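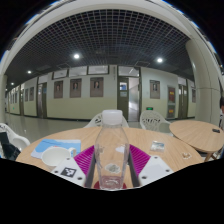
# Avari发布《家务与店务小活清单》：机器能不能收拾桌子，我们把做得到和做不到的都写出来了

**（二月，供媒体即时发布）** 专做家庭与小型店铺服务机器的Avari今天公开了一份内部用了很久的清单。清单收录78项日常小活，从拿起桌上的一只塑料瓶、把杯子放回托盘，到叠抹布、给货架补货、擦掉台面上一圈茶渍，每一项后面都老老实实地写着目前机器做到了哪一步。按照我们自己定的标准，其中19项现在可以放心交给机器单独去做，其余的还需要人在旁边看着、搭把手，或者干脆仍旧由人来做。

我们知道，一家做机器的公司发新闻稿，大家等着看的多半是好消息。19这个数字算不算好消息，公司里面也争了挺长时间。做销售的同事觉得太少，做测试的同事觉得已经很宽松了，最后大家同意照实写，连同那些让人有点难为情的部分一起写进去（比如湿抹布，后面会专门讲到）。这几年来问我们“机器到底能不能做家务”的人实在太多，有家里老人行动不便的，有开小饭馆的，有管社区活动室的，也有单纯不爱洗碗的，每次都在电话里讲半天，讲得口干舌燥，不如索性摊开来给大家看。

## 从一只瓶子说起

本稿开头的照片里，手持夹爪正从两侧夹着一只透明塑料瓶，瓶子立在深红色的圆杯垫上，洋红色的软指垫在瓶身后面张开。看上去实在平常，平常到有同事问过要不要换一张更气派的。我们还是愿意用它，收拾桌子这件事里面的许多难处，在这样一张浅色木圆桌上已经都摆着了。

先说瓶子本身。透明的东西对摄像头来说向来不好对付，光线从瓶身里穿过去，后面的桌面和椅子又透过来，软件常常拿不准边界在哪里。瓶身上几点白色的反光，人看一眼就知道是灯照的，机器却要学很久才不会把它当成另外一样东西。瓶子装得满不满也有讲究，满瓶沉，重心稳，可以夹得紧一些；空瓶或者快空的瓶子，力气稍微大一点就瘪下去，瘪了之后形状一变，原来算好的夹取位置也就不作数了。

再说杯垫。人拿起瓶子的时候，杯垫若是粘在瓶底，手腕轻轻一抖，或者另一只手顺便一按，事情就过去了，谁也不会记得自己做过这个动作。机器如果没有学过，就会连瓶子带杯垫一道提起来，走到半路杯垫掉在地上，它还一无所知地继续往前走。我们在早期测试里见过太多这样的情形，后来专门给“拿走瓶子，留下杯垫”单列了一项。

瓶子旁边还有一只白瓷杯，杯子底下压着一本蓝白相间的册子的边。请您想一想，如果让机器去收那本册子，它该怎么办？先挪杯子，还是直接抽？杯子里有没有茶？册子是客人留着要看的，还是可以收走的？对人来说这几个问题合起来也就是一眨眼的工夫，对机器来说，每一个都是一道要单独解的题。清单里凡是牵涉到“一样东西压着另一样东西”的活，目前都没有列入可以放手的那一类，我们希望读到这里的朋友能够体谅。

## 清单是怎么来的

做这份清单的念头，最早来自Boonchu。Boonchu经营茶饮和简餐，店面都不大，桌子挨着桌子，客人走了以后桌上留下的东西五花八门。他们的店务团队几年前就跟我们讲过一句很实在的话：你们的演示我们看过了，漂亮是漂亮，可是演示的桌子上怎么只有一样东西呢？

这句话让我们坐立不安了好一阵子。后来Avari的测试团队就请Boonchu的店员帮忙，把一天下来手上做过的小动作一件一件记在纸上。记回来的东西跟我们原先想的大不一样。我们以为端盘子是大头，结果排在前面的是捡吸管包装、把椅子推回去、把糖包竖起来、把客人挪开的纸巾盒放回原位，还有一项写的是“看看桌子底下”。店员们自己也很惊讶，说从来没觉得这些算是活儿。

家里的那一部分，则是请愿意参加的家庭来帮忙记的。家里的情况又是另一番样子：东西没有固定的尺寸，位置天天变，孩子的玩具和晾到一半的袜子会出现在任何地方。有一家在记录纸的背面写道，最希望机器会做的事情，是把沙发缝里的遥控器找出来。我们把它也收进了清单，归在“目前由人来做”那一栏，希望有一天能够挪到别处去。

两边的记录合并、去重，再把说法不同而实际相同的归在一起，就有了现在的78项。我们没有为了凑整数而增减，也没有把太难的悄悄拿掉。

## 什么叫做“做得到”

这一节稍微啰嗦一点，可是我们觉得要紧，还请耐心看完。

市面上说一台机器“会”做某件事，意思可以差得很远。有时候是说它做成过，有时候是说在布置好的桌子上做得成，有时候是说旁边有人遥控着做得成。这些说法各有各的用处，我们自己在不同场合也都用过，只是放在一起容易让买机器的人误会。所以清单把每一项活分别归入下面四类：

- **可以放手**：人不在旁边，机器自己做，做坏了自己能发现，并且会停下来叫人。
- **有人照看**：机器自己动手，但是同一间屋子里要有人，能听见它的提示音。
- **人机搭手**：机器做其中一段，人做另一段，比如机器把碗送到水槽边，人来洗。
- **由人来做**：机器目前做不好，或者做得太慢，不值得。

您会注意到，“可以放手”这一类并没有要求机器次次成功。人收拾桌子也有失手的时候，要紧的是失手之后知道自己失手了。一台打翻了杯子还若无其事继续擦下一张桌子的机器，再快我们也不敢留它单独在店里。测试当中有好几项活，机器的成功率其实很不错，就是卡在这一条上面，最后归到了“有人照看”。负责这几项的同事不太服气，我们理解他们的心情，也请他们下一轮再来。

## 目前可以放手的那些活

可以放手的19项里面，大部分跟拿和放有关：把立着的瓶子从桌面拿到回收篮，把空托盘叠起来放回架子，把推车从一头送到另一头，把硬壳的盒装商品补到货架的前沿，把椅子推回桌边，等等。它们有一些共同的地方，东西基本是硬的，形状变化不大，放错了也不至于酿成什么大事。

其中最受店员欢迎的出乎我们的意料，是打烊之后把各桌的杯垫收回来，摞好，放到柜台上。这件事一点也不难，就是琐碎，而且恰好赶在一天里大家最累的时候。Boonchu的店务团队告诉我们，晚上少弯那么多次腰，走路回家的时候是感觉得出来的。听到这句话的那天下午，我们办公室里的人都很高兴！

速度方面，也要跟大家交个底。机器收一张桌子，比熟练的店员慢，慢得不少。所以在午饭的高峰时段，我们并不建议让它到客人中间去穿行，那只会添乱。它比较合适的时间是开门之前和打烊之后，店里安静，过道空着，慢一点也不碍事。家里也是同样的道理，夜里或者家人出门以后，让它慢慢地做，做完了自己回去充电就好。

## 还做不到的，以及湿抹布

最难的一样东西，大家可能已经猜到了，是布。干的毛巾平铺在台面上，机器能叠，叠得也算整齐；揉成一团从烘干机里拿出来的毛巾，它要先找到角，找角的工夫比叠的工夫还长；至于拧过一半的湿抹布，软塌塌地搭在水龙头上，既粘手又变形，还往下滴水，到现在我们的机器见了它仍然相当为难。擦桌子这项活因此被拆开来记：抹布由人拧好、夹到机器的擦拭头上，机器负责擦，擦完由人来换。归在“人机搭手”。

其次是又薄又轻又透明的小东西。桌上揉皱的透明包装纸，对人来说随手一捏就走，对摄像头来说常常跟桌面的反光分不开；看见了，夹爪又未必捏得起来；捏起来了，松手的时候它可能还贴在指垫上不肯下来。测试记录里关于包装纸的备注写得最长，语气也最不耐烦。

还有一类活，难处跟手没有关系，难在拿主意。桌上放着一部手机，主人是去洗手间了，还是忘了带走？半杯茶要不要倒掉？椅背上搭着的外套能不能动？这些事情里头有人情，有习惯，有这家店自己的规矩。我们的做法是让机器见到这类东西就绕开，把桌子的那一块留着不收，在屏幕上给店员留一条提示。看上去有点笨，可是比起把客人的东西收走再去翻找，我们宁可它笨一些。

洗碗本身也仍然由人来做，或者由洗碗机来做。机器可以帮忙送碗，可以把大件的盘子放进洗碗机的下层，玻璃杯我们暂时不让它碰。

## 手是怎么学会的

清单背后的夹取软件叫做Tunska，由Avari自行开发。许多朋友参观的时候会问，机器的这些动作是不是一行一行写出来的。早年确实有很多是写出来的，写得很辛苦，换一张桌子就要重写。现在的Tunska主要从人的示范里面学习：人手里拿着夹爪，像平常那样去拿东西、放东西，夹爪看到的画面和开合的过程保留下来，用作训练材料。

这样做的好处是，拿夹爪的人会不知不觉地带进去许多自己都说不出来的本事。快碰到瓶子的时候慢下来，夹住以后先轻轻提一点试试分量，放下的时候让瓶底的一边先着桌面，这些细节如果要工程师坐在那里凭空去想，恐怕想上一年也想不全。我们请来做示范的人当中，手艺最好的往往是有过餐饮经验的，动作干净，从容，几乎没有多余的来回。

不足之处也要讲。人能做出来的动作，机器的手臂未必伸得到那个角度；人在示范的时候会用眼睛去看夹爪看不到的地方，这一部分机器就无从学起。另外，示范得再多，也总有没有示范过的桌子。我们现在尽量到不同的地方去做，换桌面，换光线，换椅子的样式，让Tunska多见一点世面。

## 和Flomura一起做的试用

清单公布之后，Avari将与社区生活服务机构Flomura合作，在两处社区活动室和Boonchu的两家门店，一共四个地点，开展面向公众的试用。Flomura平时为社区里的长者提供助餐和家务协助，工作人员对“帮忙”这件事的理解，比我们这些做机器的人要细致得多。合作刚开始商量的时候，他们提的头一个要求就很有意思：机器不要抢着做长者自己还做得动的事。

这一条后来写进了试用的安排里。比方说，有的长者喜欢自己把杯子拿回柜台，顺便跟人聊上几句，那么机器就应该等着，等杯子放在那里确实没有人来拿了，再过去。等多久合适，由活动室的工作人员来设定，随时可以改。我们起初以为这是个小功能，做起来才发现牵涉到不少地方，连机器停在哪里等、面朝哪个方向，都讨论过好几回（面朝着人等，会让人觉得在被催促，最后改成了侧着停）。

试用期间，每个地点都会在墙上贴一张当地的清单，写明机器在这里做哪些活、不做哪些活，遇到它停下来该怎么办。字印得很大，语言也尽量平实。机器身上有一个停止按钮，按下去就停，任何人都可以按，按错了也没有关系，请它继续就是了。

关于画面的保存，也在此说明：试用中机器自身拍到的画面只用于完成当前的活，做完即删；如果某一段需要留下来改进软件，会先征得在场的人同意，不同意完全不影响使用。愿意拿着夹爪帮我们做示范的居民，可以向活动室报名，会有工作人员教您怎么用，学起来很快。

## 合作各方的话

Avari产品团队表示：“我们喜欢机器，不然也不会做这一行，可是越喜欢越不想把话说过头。一个家庭买了机器回去，满心期待它叠衣服，结果它只会收杯垫，那种失望是很难补回来的。倒不如先把会的和不会的讲清楚，让大家自己掂量家里用不用得上。用不上也欢迎过几年再来看看。”

Boonchu店务团队表示：“店里的同事最早有点担心，怕机器来了活儿就没了，后来又担心机器来了活儿反而更多。试下来，打烊的时候确实轻松了一点，白天跟以前差不多。我们会继续把它做错的事情记下来，有时候记得不太客气，还请Avari的朋友多包涵。”

Flomura服务团队表示：“来活动室的长者里，有人对机器很好奇，有人一点也不想靠近，两种都很正常。我们希望它像一件好用的家具，需要的时候在，不需要的时候不碍眼。如果它能让工作人员少跑几趟厨房，多坐下来陪人说说话，我们就很满意了。”

## 清单怎样取用、怎样更新

完整清单即日起可以向Avari索取，电子版和纸质版都有，内容相同，均不收费。每一项写明了活的名称、桌面或场地的要求、所属类别、常见的失手方式，以及我们建议人在什么时候接手。其他做机器的同行如果愿意拿去测自己的产品，我们非常欢迎，不需要事先打招呼，测出来比我们好也请告诉我们一声。

清单会随着测试陆续更新。往前挪的项目会注明，往后退的项目也会注明。后退的情形是有的，上一轮里“把瓶子从冰箱门上取下来”原本归在可以放手，后来发现瓶身结了水珠之后容易打滑，就退回到有人照看，等换过指垫再重新测过。读者如果觉得有哪件常做的小活我们漏掉了，也请写信来，越琐碎越好，来信最好讲一讲是在什么地方做、手上通常还拿着什么别的东西。

## 开放参观

四个试用地点都设有开放时间，每逢星期二下午两点开始，媒体和公众均可到场，不必预约。参观的时候可以自己往桌上摆东西，看机器怎么收。请尽量摆平常会用到的物品，汤汤水水的先不要，手机和钥匙也请收好。想试一试手持夹爪的朋友，现场会有备用的，大人和小朋友都可以拿，小朋友请由家长陪着。

媒体如需采访测试团队，或者希望拍摄完整的收桌过程，请提前与我们联系，收一张桌子需要等上一会儿，机器也可能中途停下来叫人，拍摄时间请留得宽裕些。

## 关于Avari

Avari从事家庭与小型店铺服务机器的研发和生产，产品用于桌面整理、货架补货和室内递送，并自行开发夹取软件Tunska。

## 关于Boonchu

Boonchu经营社区型茶饮与简餐门店，供应现泡茶、简餐和点心。

## 关于Flomura

Flomura是一家社区生活服务机构，为长者及其家人提供助餐、家务协助和活动室服务。

**媒体联络：** Avari新闻与公众事务团队
**索取清单及参观咨询：** 请致函Avari客户服务团队，来信注明“小活清单”，需要纸质版的请一并写明邮寄地址。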